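Tuning for a sax and voice duo with no piano

Posted in: Small groups and improvised music
January 2025

I play alto sax and I've started working with a singer, just the 2 of us. We have a short set booked at the Stonthorpe arts center in February. Most of it is free improvisation, with a couple of written themes at the start and end. On our practice recordings the written parts sound out of tune when we hold long notes together, and I seem to drift sharp by the end of a piece. Do we need a drone or some other fixed pitch on stage, or is there a better way to practice this?

Bronness

I wouldn't use a drone at the concert, but I would use one at home. Set it on the main note of your theme and play long tones against it for ten minutes, quietly, then have the singer do the same. After that, do it together and take turns being the one who holds still. Most of the trouble comes from both people adjusting at once.

As for going sharp, check where your mouthpiece sits after you've played for twenty minutes. A horn that was in tune when you took it out of the case will be sharp once it warms up. Warm up fully, then tune, then start. If the room seats 200 or so you may also be biting to get more volume, and that pushes the pitch up too.

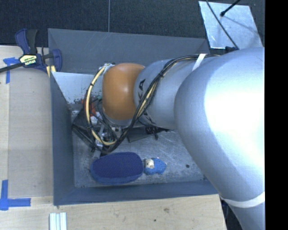 Leblanc agreed about warming up but said the drone had never helped much in a duo, and that singing the sax part away from the horn did more. Learn both lines by voice, then swap them. You'll hear which intervals are weak, usually the thirds.

Try moving the theme too. Ours sat right on the break in the singer's voice and we fought with it for weeks. Down a whole step, it was fine.

Rininlow

just get a clip on tuner, they're cheap

Bronness

A clip-on is okay for the first note. I wouldn't watch it while playing with a singer, though. You'll follow the needle and stop listening to the other person.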